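Packing Bench Assistants (2 positions, casual) at Drula

Posted 2024-08-13

We're looking for two people to join our small packing and sorting team for the spring run, starting in September. If you're the sort of person who can't walk past a messy drawer without having a go at it, please keep reading!

Drula puts together boxed sets of small household and desk bits for independent shops. Our main line is the Jukport box, a cardboard tray split up into little compartments, each one filled by hand. There are 340 boxes in the September order and another 600 straight after that, so we could really use some extra hands (and some fresh opinions on how we lay things out).

What you'll be doing

Most of the day you'll be at a desk with a tray in front of you, putting small items in the right compartments and keeping the packing sheet up to date on a laptop. You'll also fold trays, check finished boxes against the list, tape up cartons of 50 and get them ready for the courier. We swap jobs after morning tea and again after lunch, so you won't be taping all day unless you ask to. Some people do ask.

You'll have a fair bit of say in the layouts too. Milagros Buenaventura runs the bench and she loves trying a new arrangement. Last season's Intarasuk set was completely reworked by a casual in her second week, and it packed faster and looked much nicer when you opened the lid.

What we'd like from you

Steady hands and a good eye for small things. You should be comfortable sitting for a stretch, happy typing numbers into a spreadsheet, and able to lift a full carton onto a trolley. Packing experience is handy but we'll train you properly. Plenty of our best packers came from libraries, cafes and sewing rooms.

The workspace

It's a working room and it looks like one. The desks are light-coloured wood, a bit chipped along the front, and you'll have a proper office chair with armrests. Bring your own mug, there's a kettle and usually something baked. Parking is free out the back and the bus stops across the road.

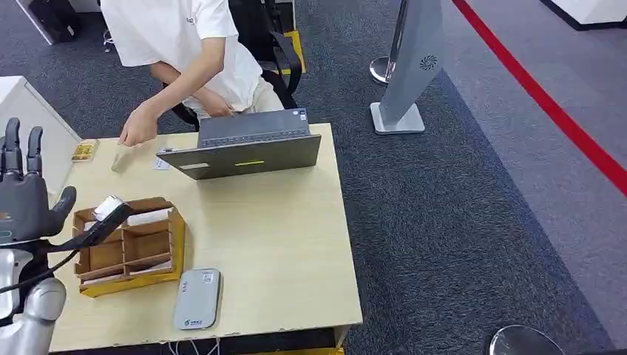
Hours and pay

Shifts run 9 am to 2.30 pm, three or four a week, and we can work around school pick-up or uni timetables. Pay is the casual award rate with super on top. Shifts go up on Travex, our roster app, a fortnight ahead.

How to apply

Send a short note to Thitima Sriwong through the contact form on this site. Tell us which days suit you and about something you've sorted, packed or organised that you were pleased with. A resume is welcome but you don't need one. We'd love to have you in for a one-hour paid trial at the bench, and we'll reply to everyone who writes.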